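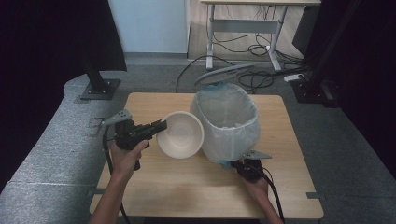 Food scraps collection to begin in Pement in April

Households in Pement will have a weekly food scraps collection from April, after council approved the service at its November meeting. The collection will cover 3025 homes in the town and in the neighbouring district of Fosen.

Garbage will move to a fortnightly pickup at the same time. Recycling days will not change.

Residents may line their kitchen bins with paper or with certified compostable bags. Ordinary plastic bags will not be accepted in the food scraps stream and should continue to go out with the garbage.

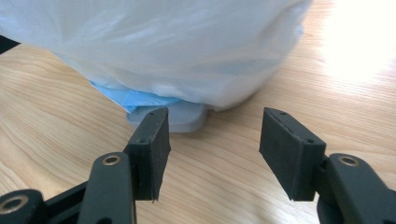
Burnico Ratepayers' Association told the meeting that a fortnightly garbage pickup would be hard on larger families, particularly through the summer, and asked that a second garbage bin be offered at no charge. Council agreed to offer the larger bin free for the first year to households of six or more.

A trial on Pathak Road and nearby streets involved 553 households. Council's report on the trial found that 51 per cent of the material in garbage bins there had been food or garden waste before the service started.

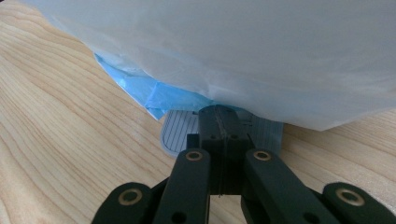 The annual waste charge will rise by $95 to meet the cost of the new trucks and of processing at the Fosen composting site. Pensioners will continue to receive the existing rebate.

Collection calendars will be mailed to all households before the service begins. Residents of apartment buildings will be contacted separately through their building managers, as shared bins will be introduced at a later stage.

Published 15 November 2025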